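Subject: Re: [kit-budget] Glove sets for the second bay

On the glove question, before we all reply to each other's replies again:

> Do we really need a second pair of marker gloves? 600 for the Bridano set seems steep for something you could pick up in a garden centre. Could Melbridge not share with Bullarer and swap over at lunch?
>
> Also, what is the 200 for "sundries"?

The garden centre does a lovely glove, but it doesn't come with tracking cubes, and the cubes are what the 600 buys. Sharing was tried in February. The gloves spent most of the month in the van between the two sites, where they recorded very little folding.

We want 14 hours of cloth handling a week from each bay before anyone signs for the Radebe arm. If the arm turns up first, we shall own a very expensive coat stand.

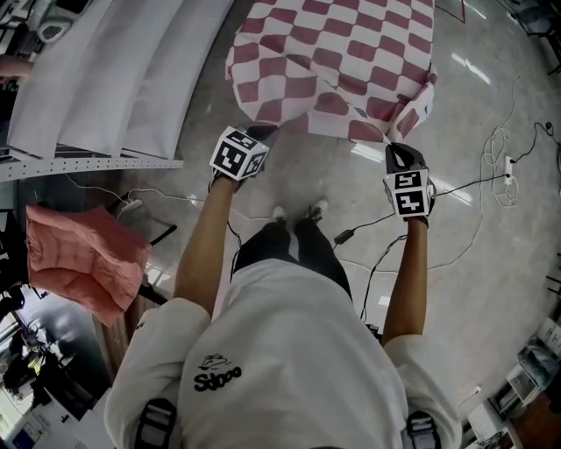

*Cloth work with the gloves and cubes on. Leads on the floor, see sundries.*

As for sundries, the first 200 is cable covers and a longer run of trunking, so the power strips can go along the wall. The other 200, further down the sheet under "textiles", is cloths: checks, plains and a few heavier ones. I'd keep both lines. Cutting the trunking has been proposed at every budget round I can remember, usually by people who work upstairs.

Things I would happily drop:

- the second monitor for Bullarer
- the branded storage crates
- the extended warranty on the trolley, whose only moving parts are its wheels

If Bridano will hold their price to the end of the month, I'd like to order one set now and ask for a quote on spare straps. Objections to the list, please, and kindly trim the quoted text. The last thread reached me with the same footer nine times.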